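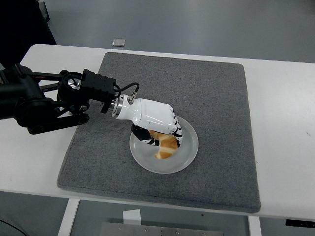
Grurnow Bakery, Trikusbridge – Questions About Our Croissants

When are the croissants ready?
The first trays come out when we open. A second batch follows mid-morning. Once those are gone, we don't bake more until the next day.

Can I order ahead?
Yes. Call or stop by before closing the day before. For orders over 60 pieces we need two days' notice. We can bake up to 100 for one pickup.

Are they made with butter?
Yes, all butter. We don't have a vegan croissant right now. The Clamau rolls contain no dairy, but they share an oven with everything else.

How should I store them at home?
In a paper bag on the counter if you'll eat them the same day. Plastic makes the crust soft. Please don't refrigerate them.

Can I freeze them?
Yes, on the day you buy them. Wrap each one, then put them all in a freezer bag. They keep for a month.

How do I reheat one?
Oven at 325°F, straight on the rack. Five minutes from room temperature, 15 from frozen. The microwave works but you lose the flakes.

What should I serve them on?
A plate with a raised rim catches most of the crumbs – a flat board doesn't. If the croissant is hot, put a felt mat under the plate to protect the table.

Do you sell them anywhere else?
Only at the counter, 321 Ma Street. Parking is behind the building.

Page last updated 15 November 2019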